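Worktop Notes: the small oven question

Several of you wrote in after last month's item on toasters to ask why I had nothing to say about countertop ovens. I had nothing to say because I had never lived with one for longer than a week, and a week is the honeymoon. I have now had one since August and the honeymoon is well behind us.

First, the arithmetic that got me into this. Our big oven takes an age to warm up, and I was mostly using it for two slices of cheese on toast and the occasional lonely jacket potato. Heating a space the size of a kennel to melt forty grams of cheddar felt like hiring a coach to post a letter. So I asked readers of the Sundton edition what they cooked, and how often, in anything bigger than a microwave. I had 278 replies. A good half of you could fit a normal evening's supper in a box you could carry under one arm, and a surprising number of you use the main oven as a cupboard for baking trays. I do as well. You have to take them all out before you can cook anything, and then there is nowhere to put them but the floor.

Now, what to look for. The shops will talk to you about functions. Ignore them for a moment and look at the door.

A small oven's door generally does one of two things. It swings to the side like a cupboard, or it folds down at the front. The folding kind wants a clear strip of worktop in front of it, and that strip has to come from somewhere. In most kitchens it comes from the place where you chop. I measured mine before buying, wrote the number on an envelope, lost the envelope and bought the oven anyway. I now chop to the left. If your worktop is a shallow one, stand a baking tray where the oven would go and lay another flat in front of it, and see what is left for you. If the answer is the kettle, you have a decision to make.

The folded-down door also looks very much like a shelf. It invites you to put things on it. Please don't, at least until you have read the leaflet and found out what weight the hinges are meant to take. I have rested a full casserole on mine, heard a small complaint from the hinge, and taken the casserole elsewhere.

Next, the top. A broad flat top on a small oven is the most tempting surface in the house. It is level and empty, and within a day it will have the post on it. Mine collected a tea towel, two lemons and a library book before the end of its first afternoon. Most ovens have a warning label somewhere about heat, and most of us peel it off because it spoils the look. Leave it on. I have come round to mine. It is ugly and it has saved at least one library book.

Then the controls. I am a firm friend of the dial. A dial can be worked with floury fingers, it doesn't need to be told what time it is after a power cut, and it has never once played me a tune. The weakness of the cheaper ones is that the markings are small and clustered, and the difference between lightly browned and a visit from the neighbours can be a hair's width. Take your reading glasses to the shop. Turn every knob before you buy. It should feel as if it is attached to something.

Reader post has been lively on the matter of colour. White ovens were a joke when I was growing up, and now they are back and cost more. White does show every splash, which the black-oven party regards as a fault and I regard as information. A damp cloth once the thing has cooled, a little bicarb for anything that has set, and leave the scouring pads under the sink. The inside is another matter. Cheese drips, and it drips in the one corner you can't reach. A tray underneath, every time, even for toast, even when you are sure.

A few things I have cooked in mine that came out better than in the big oven: stuffed peppers (two, standing up, leaning on each other like men outside a pub), a small crumble, four sausages, yesterday's pizza. A few that did not: a sponge, which rose at the back and sulked at the front, and roast potatoes, which need more room than I was prepared to give them. I have also learned that a chicken described as small is a matter of opinion.

On getting food in and out, my advice is dull and I stand by it. The opening is narrower than you are used to, the roof is lower, and the hot parts are closer to your knuckles. Long gloves, the sort that cover the wrist. Pull the tray towards you before you try to pick up what is on it. Have the plate ready and within reach before you open the door, because turning round with a hot tray to look for a plate is how our kitchen floor got its mark.

A word about money, as someone always asks. The Nullon in the high street window is £86 and does nothing fancy. I saw a Dasum at £400 with a light inside and a great many settings, including one for drying fruit, and I would like to hear from anyone who has dried fruit in it twice. Simões, round the corner, takes old ones in part exchange and will sell you a spare tray without making you buy the oven it belongs to, so I consider them the last decent shop in town.

Next month: letters on descaling, of which there are already far too many, and the results of the great tea towel census, to which 471 of you contributed and for which I can only apologise to the postman. If you have a small oven recipe that fits in a tin no wider than your hand is long, send it in. Sponges will be read with sympathy and returned.
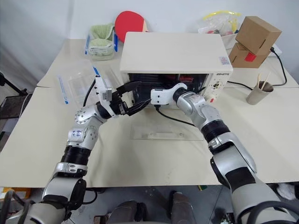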